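검색어를 입력하세요 검색

이폴리토 비얄바랑 칼리오피 테오도라코풀루, 드디어 약혼했대요!!

2021년 6월 12일

아침에 눈 뜨자마자 휴대폰 봤다가 소리 질렀어요. 〈게스테드〉 시즌 3의 그 두 사람, 이폴리토 비얄바(Hipólito Villalba)랑 칼리오피 테오도라코풀로스(Kalliopi Theodorakopoulos)가 약혼 소식을 올렸거든요. (표기는 저도 매번 헷갈려서 제목이랑 본문이 다른 거 알아요. 팬 카페에서도 아직 통일이 안 됐어요. 그냥 칼리라고 부를게요!)

제 블로그 오래 보신 분들은 아시겠지만 저는 1화부터 이 커플만 밀었어요. 다들 이폴리토가 말이 너무 없다고, 화면에 나와도 가구 같다고 했을 때도요. 저는 첫 저녁 식사 장면에서 이미 넘어갔습니다. 칼리가 자기 할머니 얘기를 하는데 다른 출연자들은 카메라 의식하느라 고개만 끄덕였잖아요. 그런데 이폴리토만 "할머니 성함이 어떻게 되셨어요?" 하고 물었어요. 그 한마디! 저는 그 장면을 한 20번은 돌려봤을 거예요. 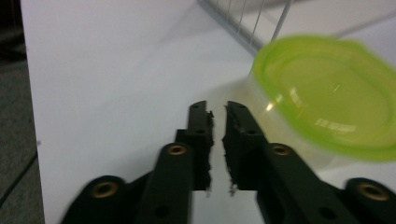

그때부터 칼리 표정이 달라졌다고 저는 아직도 주장합니다. 2화에서 숙소 계단에 둘이 앉아 있을 때 보면 칼리가 자꾸 소매를 만지작거려요. 인터뷰할 때는 그렇게 당당한 사람이 말이에요. 동생한테 캡처를 보내면서 이거 보라고, 이거 사랑이라고 했더니 "언니 좀 자"라는 답장이 왔고요.

혹시 아직 안 보신 분들을 위해 짧게 설명하자면, 〈게스테드〉는 존드비(Zondby)에서 하는 연애 리얼리티예요. 출연자들이 '리바데네이라'라는 큰 저택에서 40일을 같이 지내는데, 저녁 식사 준비를 꼭 둘씩 짝지어서 해야 하고 짝은 제비뽑기로 정해요. 규칙이라고는 그 정도예요. 탈락도 거의 없고 상금 얘기도 안 나와요. 처음엔 이게 무슨 재미인가 싶은데 보다 보면 양파 써는 장면에서 심장이 뛰어요, 진짜로요.

이 커플도 제비뽑기 운은 정말 없었죠. 한 번을 같이 못 뽑다가 후반에 가서야 겨우 짝이 됐는데, 하필 그날 둘이 전날 일로 서먹했잖아요. 말없이 토마토만 씻는 그 긴 침묵! 배경음악도 안 깔아준 제작진, 사랑합니다. 그러다 칼리가 먼저 "나 어제 화난 거 아니었어" 하니까 이폴리토가 "알아. 그런데 나는 조금 화났었어"라고 하는데, 연애 프로그램에서 이렇게 담백한 대화를 들어본 게 얼마 만인지 모르겠어요. 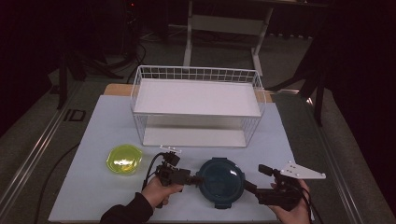
결별설 돌았던 1월 이야기

다들 기억하시죠? 올해 1월에 칼리가 계정에서 같이 찍은 사진을 싹 내렸던 거요. 팬 카페가 완전히 뒤집어졌어요. 댓글이 하룻밤에 100개 넘게 달렸는데 대부분 "그럴 줄 알았다"였고, 저는 혼자 이불 속에서 반박 글을 쓰다 지우다 했네요.

저는 그때도 헤어진 건 아니라고 봤어요. 근거가 뭐였냐면 이폴리토가 계속 베르카흐(Berkach) 쪽 빵집 사진을 올렸거든요. 베르카흐는 칼리가 방송 끝나고 이사 간 동네예요. 말수 적은 사람이 굳이 남의 동네 빵 사진을 왜 올리겠어요. 그 호밀빵이 저의 유일한 희망이었습니다 ㅋㅋㅋ

이번 약혼 글에서 칼리가 그 시기 얘기를 살짝 했어요. 방송이 나간 뒤로 모르는 사람들이 둘의 관계에 점수를 매기는 게 힘들었고, 그래서 한동안은 둘만 아는 걸로 두고 싶었다고요. 읽으면서 좀 찔렸어요. 저도 매주 '이번 주 설렘 점수' 같은 걸 쓰던 사람이라서요. 그 코너는 앞으로 안 할게요. 장면 얘기는 계속할 거지만요(그건 못 참아요).

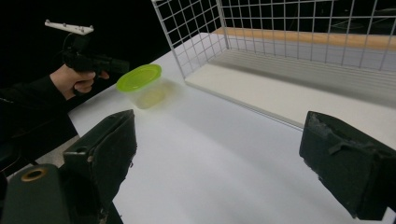 하얀 테이블과 검은 그리퍼

프러포즈 얘기도 해야죠! 기사마다 조금씩 다르게 썼던데 칼리가 직접 쓴 글을 보면 먼저 물어본 쪽은 칼리예요. 집에서 저녁 먹고 설거지하다가 갑자기 "우리 결혼할래?"라고 했대요. 이폴리토는 대답을 안 하고 물을 잠그더니 방에 들어갔다 나왔는데, 손에 반지가 있었다는 거예요. 이미 사두고 말을 못 꺼내고 있었던 거죠!! 너무 이폴리토답지 않나요? 저 이 부분 읽고 지하철에서 입 막았어요. 옆자리 분이 쳐다보셨는데 설명할 수도 없고.

설거지하다가 청혼이라니, 생각해보면 이 둘은 처음부터 끝까지 부엌이네요. 리바데네이라 부엌에서 화해하고 자기들 부엌에서 약혼하고. 드라마 작가가 이렇게 쓰면 너무 맞춘 거 아니냐고 했을 텐데요.

다른 출연자들 반응도 훈훈했어요. 시즌 내내 칼리랑 방을 같이 쓴 친구는 우는 이모티콘만 한 줄을 꽉 채웠고, 이폴리토랑 은근히 경쟁 구도였던 분도 축하한다고 짧게 남겼더라고요. 편집 때문에 두 사람 사이가 나빠 보였는데 실제로는 같이 축구 보러 다니는 사이래요. 그런 장면을 좀 넣어주지, 제작진은 정말 왜 그랬을까요. 아까 사랑한다고 한 거 반만 취소.

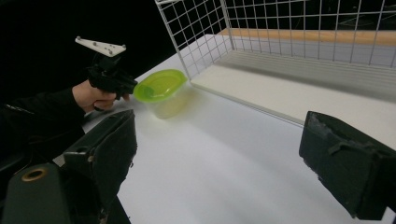 테이블 위 반투명 플라스틱 용기

결혼식 날짜는 아직 안 나왔어요. 존드비에서 특별편을 찍는다는 소문이 있는데 저는 반반이에요. 보고는 싶죠, 당연히! 드레스도 궁금하고 칼리 할머니 사진이 식장 어디에 놓일지도 궁금해요. 그런데 점수 매겨지는 게 힘들었다는 글을 읽고 나니까, 그냥 둘이 조용히 하고 사진 한 장만 올려줘도 좋겠다는 마음도 커요. 여러분은 어떠세요? 댓글로 얘기해요.

저는 이번 주말에 시즌 3을 처음부터 다시 달릴 거예요. 결말을 알고 보는 토마토 장면은 또 얼마나 다를지 벌써 두근두근합니다. 같이 보실 분은 팬 카페 정주행 방으로 오세요, 첫 저녁 식사 장면부터 틀어놓고 기다리고 있을게요!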